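I've put off writing up the finger pads for most of August, mainly because every time I sat down to do it I went and tried one more thing instead. So, it's a Friday evening, I've got tea, and the pads are getting their post.

Quick catch-up for anyone who missed the last one. I have two small arms on a rail and they've been running with the smooth fingers they came with. Those were fine for blocks and boxes, and dreadful for anything made of cloth. I spent weeks blaming the controller (sorry, controller). Then Yatziri Figueroa lent me a bag of soft moulded pads from a little outfit called Milent, and I bought a set from Wernow to compare, and that was the end of my free time.

The two kinds are quite different in the hand. The Wernow ones are smooth and very squishy, almost sticky when new, and I loved them for the first evening. By the second they'd picked up every bit of fluff in the house and gripped about as well as a biscuit. You can wash them, and they come back nicely, but I don't want to be washing fingers between goes. The Milent ones are firmer with a raised grid tread, a bit like a tiny tyre, and they're yellow, so you can spot them from across the room. I was sure I'd prefer the squishy ones!

My test object is a pink backpack. I wanted something with a lot of different surfaces on it, and a child's backpack has the lot: mesh, padding, a zip, webbing, slippery bits, floppy bits. The straps are what I care about most. If you can get hold of a strap you can do nearly anything with a bag, and if you can't you just end up prodding it round the table like a cat with a sock.

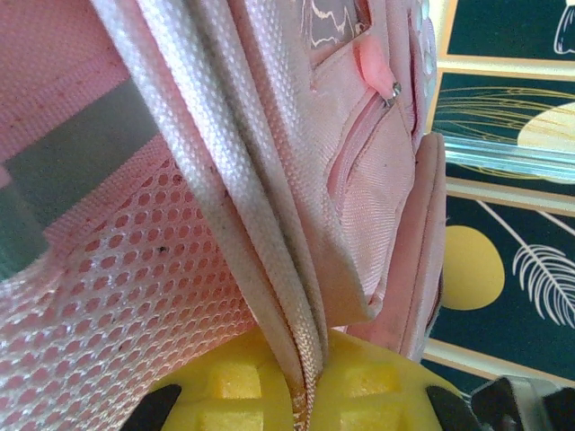

Webbing turned out to be where the tread earns its keep. My guess is that the little ridges catch in the weave, so you don't need to squeeze so hard, and I could turn the closing force right down compared with what the smooth fingers wanted. I did 150 pulls with each set, all on the strap, all at the same speed, and the treaded pads let go 6 times. I gave up keeping a proper tally on the original fingers, it was too depressing. Wernow came somewhere in the middle, very good at the start of a run and noticeably worse towards the end.

The mesh was more of a surprise. I'd expected the grid to snag in the holes and refuse to let go, and I had my scissors ready, but it only stuck a couple of times and a slow opening move sorted it. What the tread does badly is the smooth, shiny sort of material. It skates. If your whole job is carrier bags, get the squishy ones and a good supply of soapy water.

Zip pulls I'm leaving out for now. I can get one between the pads if I drive the arm by hand and hold my breath, but I wouldn't call it a result.

The other thing I've been fiddling with is cameras. I've gone back and forth between the wrist view and the fixed one, and for cloth I now want both all the time. From the wrist you get a lovely close look at the weave and no idea at all where the rest of the bag has gone. From the fixed camera you can see the whole heap, but the moment an arm reaches over it the bit you need is hidden underneath. With two arms working it's worse, of course, as there's always an elbow in the way of something.

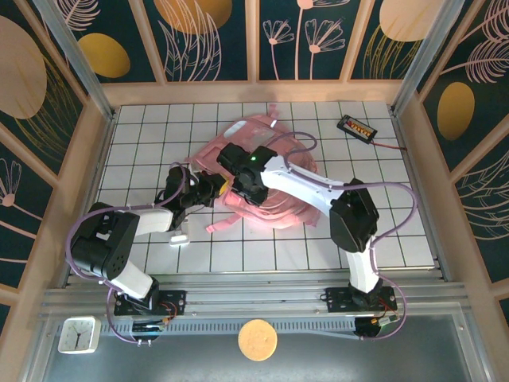 Sarahí Nava wrote to me after the last post to say I'm making life hard for myself by using matching fingers on both arms. Her view is that one side should do nothing but hold, with the grippiest pad you can find, and the other should have something thinner and smoother that can slide in under a fold. She runs hers that way and says she changed nothing in the software, only the pads, and her two-handed grabs got better straight away.

I'm a bit annoyed I hadn't thought of it. I'll try treaded on the left and the plain originals on the right this week, and if that's any good I'll file down a spare pair to get a thinner tip. I've also been offered some Tedidora pads to test, which are meant to be halfway between the other two, so they'll go through the same strap pulls as soon as they arrive.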